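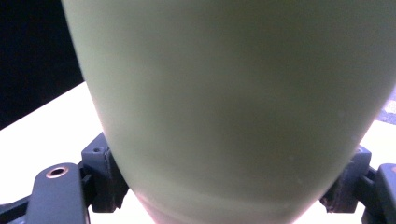 NUSTON, April – Dinsa has put out the second balance patch of the season for its arena fighter Pranach, and it changes more than the patch title ("Minor Adjustments") suggests. The download is small on all platforms. Replays saved on the old version will not play back after the update, so export any matches you want to keep before installing.

The largest change is to guard meter. Every character used to start a round with 300 points of guard and lose a fixed amount per blocked hit. The starting value is now 200, but recovery begins as soon as the defender leaves block stun. Under the old rules recovery waited until the attacker's string had ended, including any gaps in it. In practice, strings with a large gap in the middle are weaker than before, and tight strings are stronger. Players who use the heavy characters will notice this first, as most of their blocked pressure depends on delayed third hits.

Throw range has been made the same for all medium-weight characters. The patch notes give no number for it. In training mode with the grid turned on, the new range looks equal to the old range of the staff users, so sword characters gain a little and the two unarmed characters lose a little. Throw break timing is unchanged.

Assist calls now cost 50 meter, whether the assist connects or not. The refund on a missed assist is gone. Calling an assist as a safe way to end a string was the most common complaint on the Ilwood ladder last season, and the refund was what made it safe. The assist itself comes out at the same speed and has the same recovery.
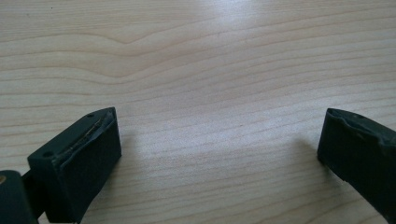
Other changes, in the order of the patch notes:

- Wall bounce can happen once per combo. A second wall hit now causes a slide.
- Air dash can no longer be canceled into a guard during its opening frames.
- Counter hit damage bonus is applied to the first hit only.
- Input buffer on wake-up has been shortened – reversals need cleaner timing.
- The training dummy can be set to block after a random number of hits.
- Fixed: meter display showing full when it was not.
- Fixed: stage music restarting between rounds on the harbor stage.

There is one known problem. If both players call an assist on the same frame, the second player's meter is charged but the assist may not appear. Dinsa lists this as under review and gives no date for a fix. Until then the Ilwood ladder rules allow a replay of the round if both players agree and the match was recorded.

Ladder ratings will carry over. The Ilwood bracket for the new version is open and has 118 entries at the time of writing, with check-in on the morning of the event. Controllers with turbo functions must have them switched off at the hardware level; turning them off in the game menu does not meet the rule. Settings for the bracket are best of three until the last eight and best of five after that, with random stage select and the harbor stage excluded.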